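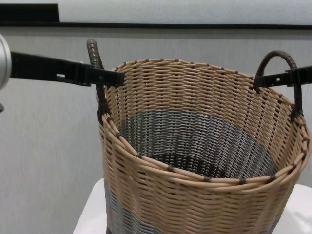

**Signe Toft**, staff writer, home & workshop pages

Kaj Hallgrímsson doesn't like the word storage. Says it twice before I've got my coat off. "Storage is a box with a lid. You put it in the attic and you forget. A basket you walk past every day, so it has to be allowed to look like something."

We're at Plamwood, the shop he runs with Grímur Holst - two rooms and a loading door, baskets to the ceiling in the back one. Kettle on. December, so the phone keeps going.

I ask about the round one first, tan with the gray band and the dark brown handles. It's the one people pick up. Synthetic strands, rattan style, and I must have made a face.

"Everybody makes that face," he says. "Then they tell me about the willow one that went moldy next to the tub."

He sold only natural cane for years. Changed his mind after a wet winter and a pile of returns. Now it's half and half, and he'll steer you to synthetic for a bathroom or a porch, cane for a bedroom. Doesn't think one is better. Grímur does, loudly, from the other room. (Cane.)

What should people look at when they buy? He goes straight to the rim.

"Two coils, one on top of the other, and the wraps close and even. You grab a basket by the rim when your hands are full, never mind the handles. If the wraps are far apart the coils start to slide and then the whole top goes egg shaped."

And the handles?

"Look where the ends go in. They should go down into the side, into the weave. If they're only tied at the rim I give it a year."

He's fussy about weave too. Over-under, packed tight around the stakes, so the rows get that slanted ripple. Push on the side with your thumb. If a strand moves, put it back on the shelf. He does this in other people's shops, his wife won't go with him any more.

The gray I had down as decoration. Kaj says it earns its place - scuffs show less down low, and a dark inside hides the lint. "Pale all the way down, you see every sock hair." Customers asked for a darker one all over, they tried that with Sornari, the supplier, and it sat there. 30 ordered, most of them still in back. "Looked like a tire."

Prices. He sighs. The cheapest thing in the shop is 70 kroner, a bread basket. A big one with handles can go to 700, and most of what leaves the door is closer to 200. He'd rather sell you one at the right size then three that don't fit under the bench.

So how do you know the right size? "Take the thing you want to put in it and bring it here. Blankets, toys, whatever. One man brought firewood. Fine! We swept up after."

Cleaning is short. Synthetic gets luke-warm water, a soft brush, a drop of dish soap, upside down on a towel overnight. Cane gets the dry brush and then a damp cloth, no soaking. Keep both off the radiator. Vacuum the bottom first, where the strands come together in the middle, crumbs live there for ever.

And no lining it with a plastic bag, please. He feels strongly on this. Cotton if you must, and take it out and wash it.

The phone again. Somebody from Flalovmont wanting baskets for a hotel lobby, same tan, can he do bigger. He covers the reciever and asks Grímur if they can do bigger. They can do bigger, by February.

What's at his own house, I ask, on the way out.

"Two for laundry. One for the dog's stuff. One with cables in it, I don't look in that one."

*Plamwood is open until five through December, later if the light's on.*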